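Pundeck Closet Labels, README

Pundeck is a small set of text records about clothes and how people store them at home. I made it because I wanted to compare the words that people use for the same garment. One person writes "sweater", another writes "pullover", and a third writes only "the gray one".

What is inside

The main file is garments.csv. It has 700 rows, and each row is one garment. The columns are: id, name given by the owner, type, season, fabric as written on the label, storage place, notes. The second file, places.csv, explains the codes for the storage place (shelf, drawer, hanger, box, hook). Both files are in UTF-8 and use a comma as separator. If a field contains a comma, it is in double quotes.

The rows come from 14 households. Each household filled in the same form, in June, before the summer clothes were fully sorted. This has an effect on the season column, please see the known problems.

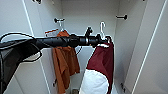

The type column has a fixed list of values. I took the first version of the list from Skuvik, an older project of mine about laundry symbols, and then I made it shorter. A cardigan is counted under "sweater". A vest is its own type. Scarves and belts are not included, but ties are, and I admit that this is not very logical.

The name column was not corrected. Spelling mistakes stay as the owner wrote them. Please do not clean them if you want to send me a change for the file.

Versions

Version 2 is the current one. It adds the notes column and repairs the wrong line endings. Version 1 can still be downloaded, but the ids are different and the two versions should not be joined.

Known problems

- Winter coats are too few. Many owners keep them in the basement and did not go down to look.
- In 4 rows the fabric is empty because the label was cut out.
- "All year" was used very freely in the season column.
- The code "hook" was sometimes used for hangers on the back of a door.

License and use

You can use the files for teaching and for private study. For other uses, please write to me first through the Pundeck project page. I answer slowly in the summer months.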